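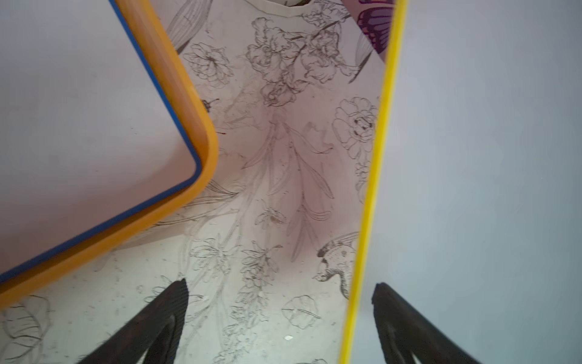
Wednesday, paste trials, second go

Etenesh Shiferaw wants an answer on Skinbridge before we order a tub of it. The leaflet says it goes into ordinary wheat paste and gives a joint that "stays open longer and dries stronger." I have read that sentence on a lot of leaflets. Longer than what, stronger than what, and on which paper?

Paste cooked this morning, same flour as last week, strained twice. Split into two jars, one plain, one with Skinbridge at the dose on the tub. Labeled A and B on the lids, and I should have labeled the jars too. For a minute after lunch I wasn't sure which lid went where. B smells faintly of cloves, which settled it, but it also means I can't run this blind. Somebody else needs to brush it out next time.

Stock: offcuts from the Kiledden ledger, both the cover cloth and the heavy endpaper. Strips cut with the grain. Pressed under boards for 18 hours, then hung with weights added slowly until the lap let go.

Cloth to board: no difference I would put my name to. The best single strip was a B, which held to 363 g. The next B let go well before that and two of the plain ones beat it. If I only wrote down the good strip I could write their leaflet for them.

Paper to paper: the paper tore before the joint did, A and B both. So this tells us about the endpaper and nothing else. Need a weaker paste or a wider strip.

Open time: B did stay tacky longer on the glass. 7 minutes against a bit under five for the plain. But B also went on thicker, and a thick coat of anything dries slowly. Not convinced until both are drawn down with the same bar. 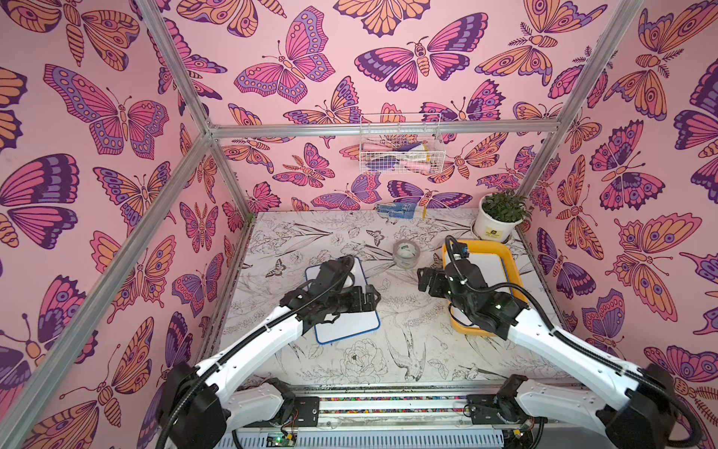

What Gebremichael says

Called the Gebremichael bindery, who have been using it since September. They like it. Asked what they compared it to and the answer was the old paste, made by a different person from a different flour. They may well be right, but I can't use that.

To do

Recook at 200 g flour to the batch so the two jars come out thinner.
Borrow the drawdown bar back from Grarnamov.
Etenesh to code the jars and keep the key. I brush, she hangs the weights.
Smell: a drop of clove oil in A as well?
Write on the jars.

Not ordering yet. Told Etenesh so, she said she guessed.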